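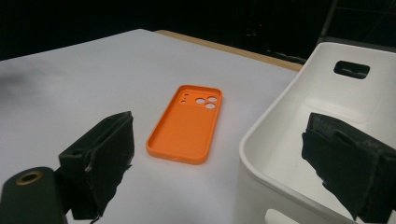
The Two-Finger Problem

By Refugio Cárdenas
February 3, 2025

Print | E-mail | 29 shares | 4 comments

The handheld gripper built at the Flundstead shared workshop has two padded fingers and one job, which is to pick things off a table and put them in a bin. Its builder, Natine Vasiliu, began it in August and is on the third set of pads.

The first set was bare printed plastic. It held wooden blocks well and dropped nearly everything with a smooth wall. A phone case is a hard part for a gripper of this kind. It is thin, it lies flat, and its sides flex inward when squeezed, so the force that should hold it goes into bending it. Vasiliu's answer was a softer finger — black padding, wrapped over the plastic and replaced when it frays.

Fraying starts at the lower edge, where the pad drags on the tabletop during a low approach. Vasiliu logs each attempt by hand. The second set of pads lasted 738 grasps before the covering moved enough to spoil the grip. With those pads the gripper lifted a phone case on 59 of 71 tries. Most of the misses came with the case lying diagonally to the fingers, so that the pads met two corners and turned it.

"I was squeezing harder to fix an angle problem," Vasiliu said. "Turn the wrist first, then close."

The mount took longer than the fingers. Early versions had screws driven straight into the plastic, and the holes stripped after a few pad changes. The current one uses brass threaded inserts, pressed in with a soldering iron at low heat. They need a hole slightly narrower than the insert and a steady hand. Two mounts were scrapped because an insert went in crooked.

The next step is to move the fingers to a motor-driven arm on the Tudthorpe bench, where closing force can be set and repeated. The hand trials will serve as the baseline. Vasiliu has not settled on a motor — the one on hand is strong enough but has play in its gears, and at the fingertips that play is wider than the wall of a phone case.

Print this article | E-mail to a friend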